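Three hours in Cliserville, one of them on purpose

The fair at Cliserville calls itself a Print and Framing Fair, which undersells the soup. I went up in July, on a Wednesday, because Wednesday is the day the workshops let the public in and because my sister had a car and a grudge against her living room wall.

I have framed exactly one thing in my life, a map of Vallow that fell down during dinner. So I came as a learner. Entry was 8 euros, or free if you brought your own picture and could say what it was.

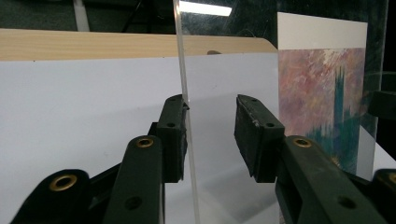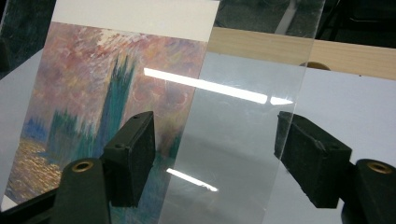 Clear sheet at Cliserville, and a card with a hazy pink sky and a tower.

The whole town is on a slope, and the fair runs down it. You start at the top with the paper people, who are quiet, and finish at the bottom with the molding people, who own saws. In between is a former school where they put everyone who doesn't fit, including a man selling honey and a woman who restores only barometers.

Our first stop was the Lefèvre workshop, open from ten until, according to the sign, "lunch." Tours were led by Florian Gaillard, who has been cutting mats there for 42 years and talks about cardboard the way other men talk about horses. He started by asking the group what the most important part of a frame was. Somebody said the glass. Somebody said the wood. My sister said the nail, and he looked at her with real interest for the first time that morning.

The right answer was the gap. A picture should never touch its glazing, he told us, and he told us again in French in case it had been the language that was holding us back. He then opened a drawer full of things that had touched their glazing. There was a wedding portrait with the bride's face pulled off in a patch the size of a coin. There was a watercolor of a cow, or possibly a bay. He handled them like a doctor with a jar, and I thought of the hallway at home and said nothing.

After that came the glass or acrylic debate, which I had not known was a debate. Gaillard is a glass man. Acrylic scratches if you look at it too hard, he says, and it pulls in dust like a magnet, and people clean it with window spray and then phone him up. On the other hand it doesn't come down on your children in pieces. He admitted this last part while facing the wall.

The other side was put, two streets down, by Didier Deschamps, who sells sheet by the meter and cheerfully described glass as "a medieval product." He let people lift a big pane in each material. I lifted the acrylic with one hand and felt athletic. I did not lift the glass. He also had the best chair of the day, an old barber's thing with a footrest, and would let you sit in it as long as you were asking about thickness. I learned a great deal about thickness.

Lunch was in the school yard. You bought a token at one table, exchanged it for a ticket at the next, and gave the ticket to a boy who didn't want it. The soup was leek and it was excellent. I had two bowls and would have had a third if I could have faced the tables again. The bread ran out at half past twelve and the line took it personally.

In the afternoon we did the paper end, which we should have done first, since it was uphill. The Drulach stand had reproductions by the crate: harbors, haystacks, cathedrals at every hour a cathedral can be painted. They had 500 designs in the catalog and the printer's daughter knew the numbers by heart. You could say "sunflowers" and she would say "which," and not kindly. The good paper is heavier than you expect and has a slight tooth to it, and they let you run a thumb along a spoiled sheet to feel the difference. I bought four cards and have already forgotten who they were for.

There was a talk at three on how high to hang a picture. I'd like to report on it, but the room was warm and had curtains. What I took down before my notes trail off is "eye level, but whose," and then a drawing of a boat.

The molding people closed the day with a miter-cutting contest. Two retired brothers and a teenager in a soccer shirt each had to make a square frame by hand, and the judge tried to slide a cigarette paper into the corners. The teenager won by a wide margin. The brothers blamed the wood, then the saw, then briefly each other. The prize was a saw.

A few practical things if you go. The lower parking lot is the one to use, whatever the signs tell you, though it does mean walking up past the church, and there are 138 steps (there's a plaque). Bring cash, as the card reader at Drulach's works only near the window. The Lefèvre tour fills up by about half past ten, and they don't take names. Wear shoes you don't mind getting sawdust in. The barometer woman will set yours for free if you carry it up there, and two people had.

My sister spent more than she planned and is having her wall done in walnut. I came home with the four cards, an offcut of mat board Gaillard gave me to practice on, and a jar of honey. The map of Vallow is back up. It has its gap now, on three sides anyway, and I've moved it out of range of the table.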